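Wanted: people to check our robot's homework
Paid raters and one part-time research assistant, Pladley two-arm handling study

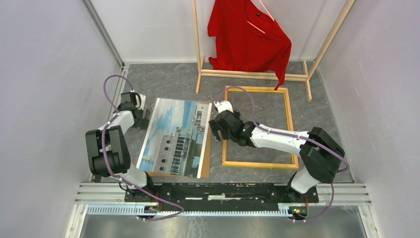
Why we are hiring doubters

Last spring our group put out a result we were pleased with. Two robot arms, working from a learned policy, were given a picture, a backing board and an open frame and asked to put them together. We reported the share of attempts that ended in success, and the number looked good. Then Hanne Hauksdóttir sat down with the recordings and scored them again without seeing our labels. Her number was lower. It was a lot lower.

Nothing shady had gone on. The people who trained the policy had also scored it, and they knew what it was trying to do. A print that ended up crooked got called framed. An arm that nudged a board into place by luck got the same mark as one that placed it. We suspect plenty of published results in this field have the same problem, and we would like to find out how bad it is before we add another one to the pile.

So we are starting over with outside raters. The study covers 3601 recorded attempts, collected under the working name Zeng, on household-type jobs with flat, stiff and soft objects. Every attempt will be scored by people who did not build the system and have no stake in it looking clever.

What raters do

You watch short recordings and answer the same few things each time. Did the task get done, by the written rule? If it didn't, where did it first go wrong? Would you accept the result if you had paid for it? That last one is there on purpose. We want to see how far our written rules drift from what an ordinary person would put up with.

Each rater works through 163 attempts, split over several sittings. You won't be told which version of the policy you are watching, or whether a person was steering the arms by remote. Some attempts come up twice so we can measure how well you agree with yourself. Please don't try to guess which ones.

It is dull work in long stretches. Arms hover. They go for an edge, miss it, back off and go again. If you need something to happen every few seconds, you will hate this.

Who we want

We need 20 raters. You should be 18 or older, able to read English comfortably and able to look at a screen for an hour without trouble. No technical background is needed, and for the rating job we would rather you didn't have one. People who have hung pictures, folded laundry for a living, worked a packing line or fixed things at home tend to be harder to impress, and that suits us.

Please don't apply as a rater if you work for a robotics company, if you took part in our earlier study, or if you are related to anyone on the team.

Pay and hours

Raters get $21 an hour, including the training session and the practice set. You are paid for time, with no bonus for speed and nothing taken off for disagreeing with other raters. Sittings are at the Drustunura building and last up to two hours. There is no remote option.

The research assistant

We also need one person, two days a week, to run the sittings, keep the labels sealed and reset the workspace for new trials. You will report to Kwadwo Gbeho, who did not work on the policy. You should know enough statistics to explain what rater agreement does and doesn't show, and be comfortable telling senior people that a trial has to be thrown out. Experience with robot arms is handy but can be picked up here. Pay is hourly and depends on experience; ask.

What we promise about the result

The scoring rules and the analysis plan will be fixed and posted before the first sitting. We will publish what comes out, including if it sinks our earlier paper. Engelbert Grabner, first author on that paper, has agreed to this in writing. Naveen Vashisht holds the sealed labels at Pinska and will not release them until all ratings are in.

We can't promise that this method is the right one. Outside raters have their own blind spots, and a camera view hides things a person in the room would notice. If you have a better idea, put it in your application.

How to apply

Write to Zawadi Mrema at the Pladley study office. Say which job you want and tell us, in a paragraph or two, about a time you were shown something that was supposed to work and you didn't buy it. Leave out the resume if you are applying as a rater. Applications close at the end of May, and training for raters starts on a Monday at 9:30 a.m.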